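Gripper week, day two. I've been swapping between the Flutton handhelds and the older Skallutis pair all morning and I have opinions (so many opinions). Thread, 2019-03-28.

**1/** Weight first. One Flutton with the marker cube on is 404 grams on our kitchen scale. The Skallutis is 956. You don't feel it for the first ten minutes, and then you really, really do. My forearms voted early.

**2/** Fingertips! The pointed ones are so much nicer for small stuff. I picked up single berries with them and only squashed a couple. With the wide Skallutis pads I mostly pushed the plate around, and Britt-Marie asked me to please stop.

**3/** Today's job is the mini fridge: both hands in play, food on one side, shelves in front of you. Way harder than it sounds, because there's hardly any room in there for two grippers at once and you keep bonking the marker cubes together.

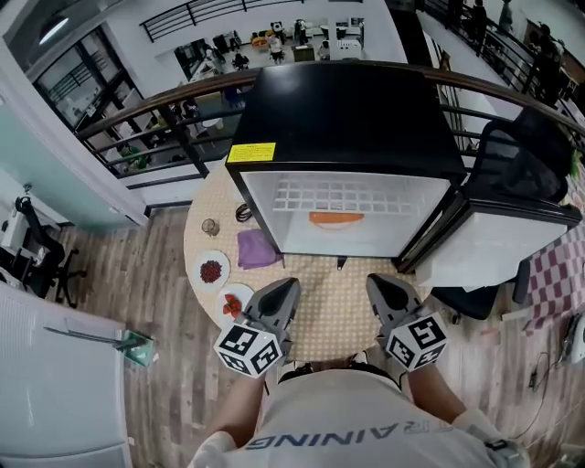
**4/** Tracking. The Gerlach software lost the left cube a lot more than the right one. Helmut thinks it's glare, I think it's me turning my wrist too far when I reach in low. We're going to run 60 more tries with the wrist kept flatter and see who buys coffee.

**5/** Tally so far, same fridge task, same three of us taking turns: 112 tries with the Flutton pair, way fewer with the Skallutis. Everybody "forgets" to pick it up, me included.

**6/** One big plus for the Skallutis though: the trigger. It has a real spring to it, so you know how far closed you are without looking. The Flutton trigger is mushy for the first half and then it's just shut. If anyone has put a stiffer spring in one, please tell me which one you used!

**7/** @ everyone asking about the Semer arm: yes, it's coming, hopefully by July. Lieselotte wants the pointed tips on it and so do I. Haris wants the wide pads. We'll print both.

**8/** Back to the fridge now. More tonight if my thumbs still work.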